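Home | Animals | Space | How Stuff Works | Ask Us

Where does trash go after you throw it away?

By the Britora Kids team – September

14 shares | 6 comments

I used to think the garbage truck drove to the edge of town and just kept going. I was six, and I had decided there was a giant hole somewhere that never filled up. I still like that idea, but the real journey is better!

Let's start with the bag. Most garbage bags are plastic, and most plastic begins as oil or gas from deep underground. A factory melts little plastic beads and blows air into them, a lot like blowing a bubble. The bubble gets squashed flat, sealed at one end and cut into bags.

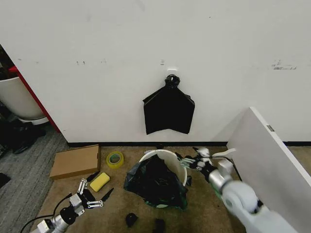
Why do garbage bags stretch before they rip?

Plastic is made of very long, tangled chains, much too tiny to see. When you pull on a bag, the chains slide and straighten out, so the plastic gets longer and thinner. Pull harder and it finally tears. A sharp thing like a chicken bone pokes through much faster, as my kitchen floor found out last week (yuck).

Now for the truck. In Sorkport, where I live, it comes before 7 a.m. and makes a noise like a dinosaur chewing rocks. That noise is the crusher. A big metal plate squeezes the trash so more of it fits, and one truck can empty up to 200 cans before it has to go and unload.

Our truck unloads at a place called the Pálfi Transfer Station. I got to visit, and I had to wear a hard hat that kept sliding over my eyes. The trucks drive onto a giant scale, dump everything out, then get weighed again. The difference tells the workers how much trash came in. After that it all goes into much bigger trucks for the long trip to the landfill.

A landfill is a lot more than a pile! At the bottom there's a thick layer of clay and a strong plastic sheet, so dirty water can't leak into the ground. Trash goes on top, and a heavy machine with spiky wheels rolls over it. At the end of the day the workers cover it with dirt – a bit like tucking it in – and that keeps the smell down and the gulls away. 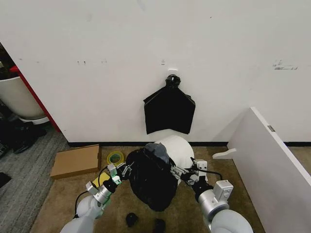 What happens to it down there?

Some things rot. An apple core out in a garden can be gone in a couple of months, but inside a landfill there's hardly any air, so it takes far longer. Plastic can hang around for hundreds of years.

Rotting trash also makes a gas called methane. Many landfills collect it with pipes and burn it to make electricity, so your old banana peel might help run somebody's toaster.

Try this at home: bury a lettuce leaf and a scrap of plastic in a pot of soil. Water it now and then, wait 90 days and dig them up. Ask a grown-up before you borrow a pot (I didn't, and it had a tulip in it).

Next: Why is the ocean salty? | Back to top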